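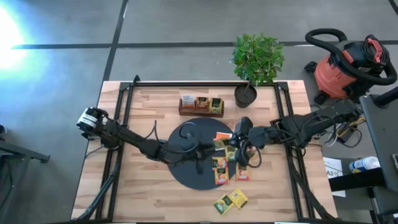

Is the Trorville tea open day worth the drive?

It is if you already drink a fair bit of tea and have most of a day free. The site is small and the tour takes under an hour, so anyone going only for the factory will probably feel short-changed. Add the tasting and a walk around the town and it fills the day well enough.

We left after breakfast and took the old highway through Dalgleish, where there is a bakery and a petrol station and not much between them. The turn-off to Trorville is easy to miss coming from the south. The last bit is gravel and we took it slowly.

Trata has been blending and packing tea in the old butter factory for years. The open day used to be held in autumn but was moved to September, when the paddock behind the building is firm enough to park on. Entry was $2, paid in coins at the gate. They did not take cards.

The tour starts in the store, where the leaf comes in by the sack. Most of it is black tea from overseas, with a smaller amount of locally grown lemon myrtle and peppermint. Our guide opened a sack of each and passed a scoop along the line. The lemon myrtle is much stronger at this stage than it is in the cup.

Blending is done in a drum the colour of an old fridge. It holds 500 kilos and was stopped for the day, which was a pity, although it did mean we could hear what was being said. Hairnets are compulsory and so are closed shoes. A family ahead of us in thongs had to wait outside.

After that comes the tasting room. Cups are set out in a row and you slurp from a spoon, spit if you want to, and move along. The breakfast blend was good – malty, and it stood up to milk. The smoky one was too much for me. I liked the peppermint more than I thought I would and bought two boxes.

Lunch was at the Stimum, the café across the road. Pies, salad rolls, a decent pumpkin soup. It was crowded by noon and the wait was long, so go early or bring sandwiches. There are picnic tables by the creek.

The town museum opens the same day. It has butter churns, school photos and a sign giving the population at its peak as 1,644. It is a good deal smaller now.

Toilets are behind the hall. Dogs are fine on a lead in the paddock but can't go inside the factory. Phone reception drops out past Dalgleish, so get your directions before then.

Posted October 29, 2021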